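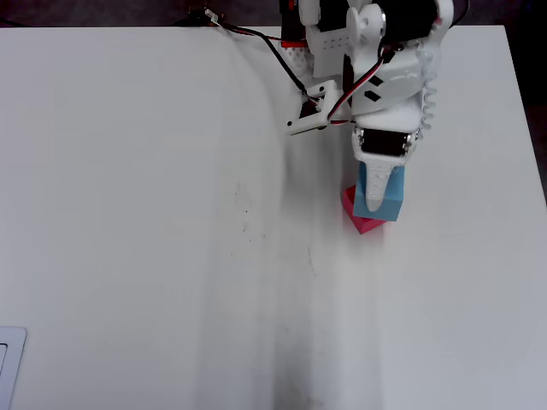
Inicio Rutas Archivo Contacto

Vuelta de Lerine y escribo rápido que se me olvida todo. 15 km, 800 de desnivel, las rodillas fatal. El refugio de Zondley cerrado otra vez – comimos en la puerta, con un viento horrible.

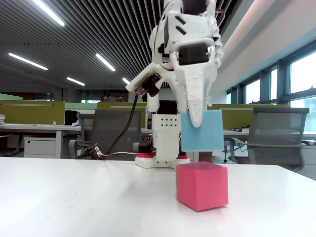 El cubo azul, en el aire.

Para enero quiero volver, con crampones y sin tanta prisa. El track lo subo mañana, o pasado. La fuente del collado tiene agua, poca pero buenísma. 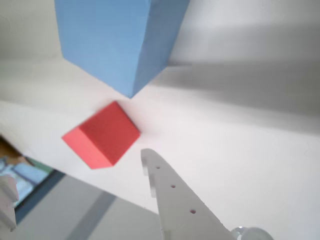 Club de Montaña Dorbridge

Ah, y llevad guantes. En serio. Yo los dejé en el coche y aun no siento los dedos.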